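Kitchen Storage Project – Final Report
Unit 2, Everyday Design
Submitted 13 March 2018

Background

Our group looked at how small things get stored in a shared kitchen. Packets, mostly. Sauces, snacks, tea, whatever comes home in a pocket and never gets thrown out. The test kitchen was the ground floor one at Bramwell, used by three of the group every day, so we knew the problems pretty well before starting.

The question: does a divided organizer change where people put things, or do they just fill it up with whatever is closest?

Method

Put out a short survey first, 35 replies, mostly from Bramwell and a few from the Drenow flats. Asked what was in the top drawer and what people couldn't find last time they cooked. Then set up one counter and kept it in normal use for two weeks. No rules given about what went where. Counter had to stay usable for cooking – toaster, cutting board and so on all left out.

Budget was small. The Trarov organizer was over what we wanted to pay so we went with a plain bamboo one with compartments, from Sistis. Dividers were already in it.

Observations

Survey first. Lost items were nearly always flat ones. Packets slide under other packets. Second most common answer was lids.

On the counter itself, the front compartments got packets and the big rear one got snacks. We didnt plan that, it just suited the sizes. Long utensils were the real trouble. They don't fit in any compartment so they end up lying across the top, and then you have to lift them to get at anything.

Tall containers at the back worked well. Cereal in a clear jar was the favourite in the comments, you can see when its running low. Solid canisters need a label, we never got around to labels. 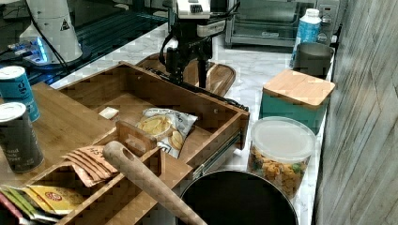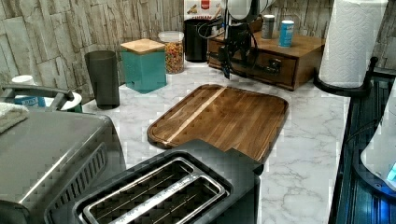 Fig. 1 and 2. Test counter with the cutting board left out. Organizer contents in the first, containers along the back in the second.

Discussion

Compartments helped with finding things, less with keeping tidy. People did sort by size without being told to – sorting by type hardly happened. A snack bag takes up the space of a lot of packets and goes in crumpled anyway, so the rear section is probably too big for what it does.

Also the counter. We were thinking about the organizer the whole time and not the room around it. An open organizer uses the same bit of marble you want for chopping. Should of measured that at the start.

Limits: one kitchen, short time, and everyone knew about the project.

Next steps

Repeat in April at Drenow if we can get the kitchen. Add one long slot for utensils. Labels this time. Full survey answers are in the appendix, spreadsheet on the group drive.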